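Robotique domestique de cuisine

La robotique domestique de cuisine désigne l'ensemble des machines, des logiciels et des méthodes d'apprentissage destinés à exécuter des tâches ménagères dans une cuisine ordinaire : ouvrir et fermer des appareils, déplacer des récipients, tourner des boutons, ranger de la vaisselle, essuyer des surfaces. Le domaine se distingue de l'électroménager automatique (lave-vaisselle, robot pétrisseur, machine à pain), dans lequel l'aliment ou l'objet est placé par l'utilisateur dans un appareil conçu pour une seule fonction.

Définition et périmètre

Le terme s'applique en général à un bras articulé muni d'une pince, fixe ou monté sur une base mobile. Le bras doit composer avec un mobilier dessiné pour la main humaine. Les tâches étudiées sont le plus souvent découpées en gestes élémentaires, tels que saisir une poignée, tirer une porte ou poser un plat. Un travail complet, par exemple réchauffer un repas, enchaîne plusieurs de ces gestes et suppose que chacun laisse la cuisine dans un état utilisable par le suivant.

Le projet Prarkolow, lancé par la société Solerell, classe les corvées de cuisine en 4 niveaux de difficulté. Le premier réunit les gestes sur des objets rigides et articulés, comme les portes et les tiroirs. Le dernier comprend la manipulation d'aliments mous ou liquides et le nettoyage de surfaces grasses.

Apprentissage en simulation

Une grande partie des essais a lieu dans des cuisines virtuelles. La simulation permet de répéter un geste sans casse et de modifier à volonté la position des meubles, l'éclairage ou la taille des appareils. L'ouverture d'un four à micro-ondes est un exercice courant : la pince doit rester au contact de la porte tout en suivant l'arc imposé par les charnières. 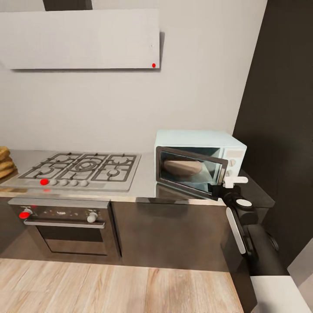 Temps de lecture : 4 minutes

Dans une cuisine simulée de ce type, le bras noir à pince blanche travaille au bord de la porte ouverte du micro-ondes, où se trouve un plat rond. La plaque de cuisson à gaz et le four encastré offrent d'autres points de manipulation, notamment des boutons et une longue poignée horizontale. Un même décor peut ainsi servir à plusieurs exercices.

Le banc d'essai Asix, utilisé par Solerell, comporte 3 000 variantes de cuisine et 40 tâches. Une tâche y est jugée réussie lorsque l'état final correspond à la consigne, par exemple une porte fermée ou un récipient posé à l'endroit demandé. Ce critère est critiqué par Candela Casado, ingénieure du projet Khổng, pour qui il ne tient compte ni des chocs ni du temps passé à corriger une mauvaise prise.

État des capacités

L'ouverture d'une porte, la saisie d'un récipient rigide et la pose sur un plan de travail dégagé sont à la portée de plusieurs systèmes, à condition que la disposition des lieux soit connue. Les résultats se dégradent lorsque l'objet est transparent, réfléchissant ou en partie caché. Les portes vitrées et les surfaces en inox restent difficiles à interpréter pour les capteurs de profondeur.

L'enchaînement des gestes constitue l'autre limite. Lors des essais de Khổng, une séquence de 5 gestes échouait dans presque 40 % des cas, le plus souvent au moment de lâcher une poignée pour saisir l'objet suivant.

Usage hors laboratoire

En atelier et en cuisine collective, les bras robotisés assurent déjà des opérations répétitives à poste fixe. Leur environnement est aménagé pour eux, avec des bacs calibrés et un accès réservé. Le logement privé n'offre pas ces conditions, et son équipement varie d'un foyer à l'autre. Le coût du matériel, la sécurité des enfants et le nettoyage de la pince après contact avec les aliments figurent parmi les obstacles à une diffusion plus large.

Voir aussi : bras manipulateur ; préhension robotique ; domotique

Dernière modification : 23 août 2021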